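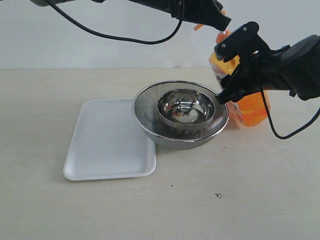
Transparent objects and two-arm manipulation: a summary of our September result

Clostora Robotics Laboratory
3 min read

1/ The laboratory has completed its study of Vavov, a method for training two-arm systems to work with kitchen objects that depth sensors measure poorly. The study was led by Nana Opoku. The main findings are set out in this thread.

14 replies · 38 shares

2/ Translucent plastic and polished steel are difficult for the same reason. Light passes through the one and bounces off the other, and the depth reading comes back with holes in it. Most published grasping methods fill those holes with a guess. Vavov leaves them empty and relies on color views from several positions.

3/ The training set consists of 627 demonstrations recorded by trained operators. Five were set aside because the timing signals of the two arms did not match, leaving 622 for training. The excluded recordings are listed in the appendix with the reason for each.

9 shares

4/ The task set covers bowls, strainers, foam trays and soap bottles in mixed arrangements. One arm may take a bowl or strainer by the rim while the other works near a bottle. Objects are permitted to overlap or sit inside one another. Earlier work in this laboratory kept them apart, and we now regard that as a weakness of the earlier work.

5/ Views from the wrist proved more important than expected. At close range a bottle can take up almost the whole image, and very little of the table remains to judge position by. The policy must then work from what the bottle itself offers: the neck, the collar, the tube inside, the outline of a panel on the front.

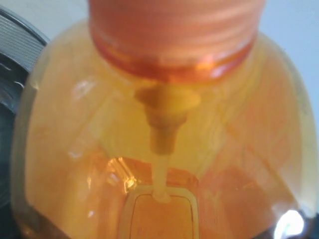 For this reason the method does not crop or mask the wrist view before training. An earlier version, known internally as Seixas, removed every region with strong glare. It performed well on steel and poorly on plastic, and the team concluded that the bright regions near edges were carrying useful information about shape.

11 replies · 52 shares

6/ Evaluation used 100 trials per method, with the same object layouts in each. The baseline, Jevham, uses depth and color together and was trained on the same demonstrations. Jevham failed in 23 trials with translucent bottles in the layout. Vavov failed in nine. A trial was counted as failed if either arm missed its grasp or if any object tipped over.

7/ Certain limits should be stated plainly. All trials took place on one table, against one plain wall, under fixed lighting. Training time was around double that of the baseline. We have not tested clear glass, and we make no claim regarding it.

6 shares

8/ The remaining failures fall mostly into one group. When the gripper on one arm blocks the view of the bottle from the overhead position, the second arm tends to stop short and wait. Additional demonstrations of this case are being recorded, and the results will be reported separately.

9/ The written report, the trial layouts and the scoring sheet are available on request from the laboratory office. Research groups wishing to repeat the evaluation are asked to use the scoring sheet without changes so that failure counts can be compared. Questions on the method should be addressed to Nana Opoku.

17 replies · 41 shares

We use cookies to improve your experience on this site. Accept all | Manage preferences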